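Open Day at Curnerby: Notes From a Visitor With Comfortable Shoes

Sunday, June 9, 2024

The invitation promised a look at how safety software gets checked before anyone is allowed to depend on it. I have spent enough of my working life on the receiving end of those checks that I wanted to see the people who write the questions. So I drove to Curnerby, parked in a field, and was given a badge that said VISTOR.

I kept the badge. A place whose whole business is catching mistakes should know where its mistakes go.

The morning was in the old lecture hall, which has good acoustics for coughing. The opening talk was about evidence. Their argument is that most software assessments pile up documents until the assessor feels calm, and that calm is a poor measure of anything. They had taken a past assessment of a railway door controller, 400 pages of it, and gone through asking of each page what a reader would believe differently if it were missing. They got it down to 55. A man behind me whispered that his customer would never pay for 55 pages, and I suspect he is right.

After coffee we were split into groups and sent around the building. Mine went first to the Conik room. Conik is their in-house tool for tracing requirements to tests, and it draws the links as a large web that turns slowly on the wall. Somebody asked what the red lines meant. The guide said those were requirements with no test. Somebody else asked what the gray lines meant, and the guide said he would find out.

Next came Fan, which takes a program and feeds it bad input from every direction until it falls over. I liked Fan very much. We were allowed to pick a target, and the group chose the visitor registration form, with some feeling. It lasted 4 minutes.

Lunch was sandwiches. The vegetarian ones had been traced to a requirement but, as far as I could tell, never implemented.

The afternoon session was on Fotley, a joint project on how to assess software you didn't write and can't open up. That is most software now, so the room was full. The speaker was careful, maybe too careful, and every claim came with a list of conditions under which it stopped being one.

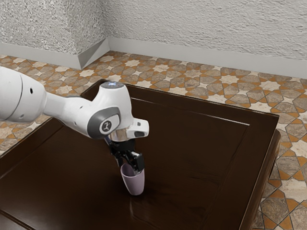 What I took from it was a plain point about operating history. Two years without a failure tells you something only if you know what the software was asked to do in those two years – and the logs that would tell you are usually the first thing switched off to save disk space. I wrote that down twice.

There was a question about who signs when the evidence is thin. The answer ran long and had a diagram in it.

They are planning another open day in November, with more time for Fan and a proper session on tool qualification. I have put my name down. The form was back up by then, though it did take my phone number as a date of birth.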